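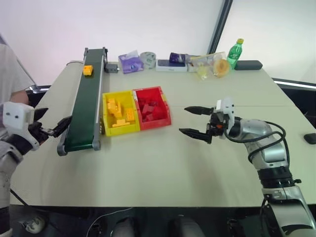 Speaker notes by Lefteris Antoniadis, Follen planning team
September 11, 2024

Start with the table. Let people look. Someone will ask about the soda bottle; keep going.

The task is sorting blocks by color: yellow bin, red bin, one belt, 2 arms. A toddler does this for free. We have 3,173 commits in Plodadden, our planner, and I'd like the room to sit with that number for a second.

Explain the split. Fokia does perception and hands over a block pose and a color. Plodadden picks the arm, plans both paths, checks them against each other. The controller does what it's told, mostly.

Now the bug from April. Color was thresholded per pixel, so a yellow block against a yellow bin came back as "bin." Red had the same trouble. The planner then politely avoided the thing it was meant to pick up. Alcides Alvarado found it in six minutes, after I'd spent two days retuning the grasp. (Pause. He's in row two.)

Next slide, wrist view.

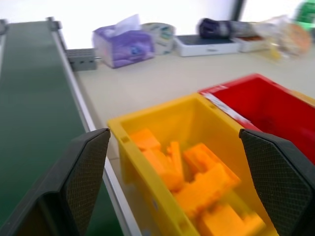 Wrist camera over the yellow bin, fingers open. Note the blur on the blocks.

Fingers sharp, blocks smeared. Fokia now drops its confidence on views like this one, and the planner waits for a better one before committing.

Skip the latency slide if we're running over. Questions.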